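Cindwood Jirkutach 300 Over-Ear Headphones

Item no. 809
Last updated 08/05/2007

There are people who will tell you that a pair of closed headphones should disappear on your head. The Jirkutach 300 does not disappear. It is a large object, it presses on both ears with some conviction, and anyone sitting across from you on the train will know you own it. What you get in return is quiet, and quite a lot of bass.

The 300 replaces the 120, which we sold for years and which most of our customers still have because the thing refused to break. We took the same steel headband, put in a bigger driver and moved the cable socket to the left cup, where it should have been all along. Corrado Grasso, who drew the old one, has asked us to mention that he wanted it on the left the first time.

Sound

Low notes are full and stop when they're told to. Voices sit a little forward. The treble was the subject of a long argument between Ozan Sezer and Dilek Gezer, and the version you can buy is Dilek's. Cymbals are crisp, and a badly made MP3 will sound exactly as bad as it is. If your music collection came mostly off a friend's hard drive, you may want to start re-ripping.

They run fine straight from a portable player. A headphone amp helps a bit at the top of the volume dial, and we'd happily sell you our Dinsa desktop amp, but try them without it before you spend the money. 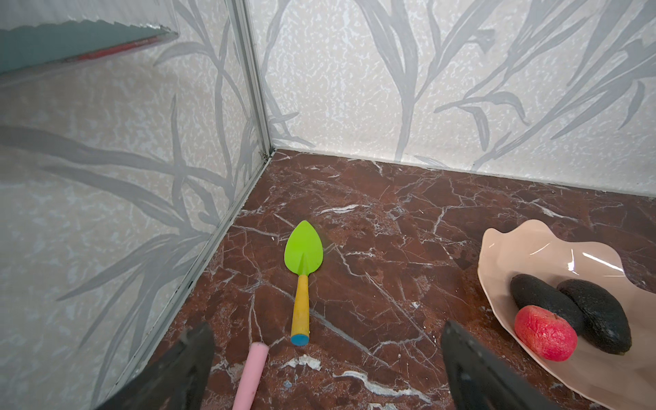 Comfort and fit

The ear pads are soft synthetic leather over foam and they get warm in July. We tried velour and it leaked sound like a screen door, so synthetic leather it is. The headband clicks through 15 positions on each side. Out of the box the clamp is firm. Leave them stretched over a stack of books for a night or two and they'll calm down. Please don't bend the band over your knee, as one of our own dealers did in front of a customer.

The cups fold flat but they don't fold up, so the carrying bag is about as compact as a dinner plate.

Cable

The cord is detachable and locks with a quarter turn. Two come in the box: a short straight one for portable players and a long coiled one for the stereo. The coiled one will catch on your chair arm. All coiled cables do this and we have given up fighting it.

In the box

Jirkutach 300 headphones
Short straight cable
Long coiled cable
Screw-on quarter-inch adapter
Drawstring bag
A manual in which the word "headphones" appears more often than seems necessary

Color

Black. Also a dark gray called Nekow, which in most rooms is black.

Spare parts and repairs

Ear pads, cables and the headband cushion are all sold separately, and none of them needs a tool to replace. The pads twist off counterclockwise. For a dead driver, send the whole set back to us with a note saying which side has gone. Eylül Toprak runs the repair bench and would like the note to be legible.

Warranty is two years on everything except the pads and the bag. Pets are not covered.

Questions about dealers or bulk orders for schools and studios go to Latrice Lindgren in sales.

Related items
Dinsa desktop headphone amp
Replacement ear pads, pair
Jirkutach 120 (discontinued, a few left)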